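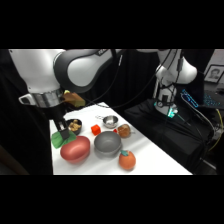
Attachment 1 – green cloth and sponge at the white table

Ticket: Hot water runs cold at the kitchen tap after a minute or so
Site: Clunville, ground floor kitchen
Opened by: Anjana Uddin
Handled by: Aurelia Rüegg
Opened: 17 Dec 2022
Status: Closed, with one thing to keep an eye on

Anjana wrote:
Hello, and sorry to bother you at the weekend. The hot tap in the downstairs kitchen starts off lovely and then goes properly cold while I'm still filling the bowl. If I turn it off and wait a bit it comes back, and then the same thing happens again. The bathroom upstairs seems fine, though I'll admit I haven't stood there with a watch. The boiler is the Plallard one in the tall cupboard and the little screen isn't showing any fault that I can see. I've been boiling the kettle for the washing up, which is all very well for a few mugs but not for the big pans!

Aurelia wrote:
Hello Anjana, no bother at all, and thank you for such a clear note. Could you do two small things for me when you have a moment? First, run the kitchen hot tap fully open and tell me how long it stays warm. Second, do the same with it only half open. Please leave the boiler settings alone for now, and mind your hands if it comes through very hot.

Anjana wrote:
Done both. Fully open it goes cold after 70 seconds. Half open it stayed warm for the whole time I was there, which was 9 minutes, and I felt terribly guilty about the water so I used it on the floor. I also noticed the boiler clicks off just before the cold comes through. You can hear it from the sink if the radio is off.

Aurelia wrote:
That is really useful, especially the click. I'd half expected a worn cartridge in the tap, but the boiler cutting out makes me look further back. Is there a small filter on the cold pipe going into the boiler? On yours it should be a brass fitting with a hexagonal cap, low down on the left. No need to open it, just let me know if it's there and whether anyone has had it out lately.

Anjana wrote:
It's there, and there's a paper tag on it saying Wyss, with no date. I asked the others and we don't think it has been touched since we moved in.

Aurelia wrote:
Visit notes. Isolated the cold feed and took the filter out. It was packed with grit and flakes of limescale. Rinsed it, brushed the mesh and put it back with a new washer. Ran the kitchen tap fully open for 12 minutes with no cut-out and a steady temperature throughout. Ran the upstairs basin at the same time for the last part and both held. I left the temperature where it was. The cupboard door catches on the lagging, so I've tied that back with a bit of string – not pretty, but it shuts.

Anjana wrote:
Oh, what a difference! I did all the roasting tins in one go last night and it never faltered. One tiny question – it makes a faint hum now when it first lights. Should I worry?

Aurelia wrote:
So glad to hear it. A faint hum for the first few seconds is fine on that model. If it gets louder or goes on after the water is hot, reopen this ticket and I'll come back with the Janus pressure gauge. I've put the filter down to be cleaned again next December. Closing for now, and enjoy the hot water.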